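Cahier d'atelier, avril, fin de matinée

Repris ce matin les chaussettes sur la table au drap à fleurs. Fionnuala tient à ce qu'on note tout, même les petites choses, alors je note – le panier en dessous, le séchoir rond au-dessus, et moi qui cherche encore la bonne façon de les accrocher.
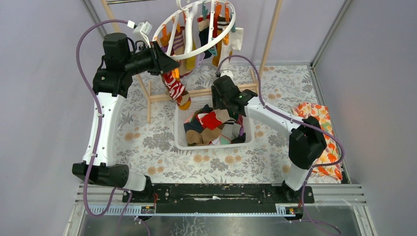 Je penche pour une pince par chaussette, côté bord-côte, mais Malachy préfère la pointe et il n'a peut-être pas tort. 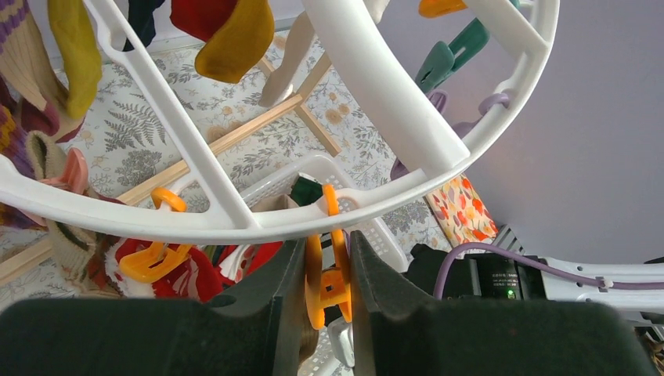
Reste la question des pinces, que Noreen voudrait assorties au linge. L'idée me plaît bien ! Avec les orange, la bleu-vert et la mauve, on a déjà de quoi s'amuser, et la chaussette moutarde irait très bien sous une orange. À revoir avec elle après le thé, vers 2 h.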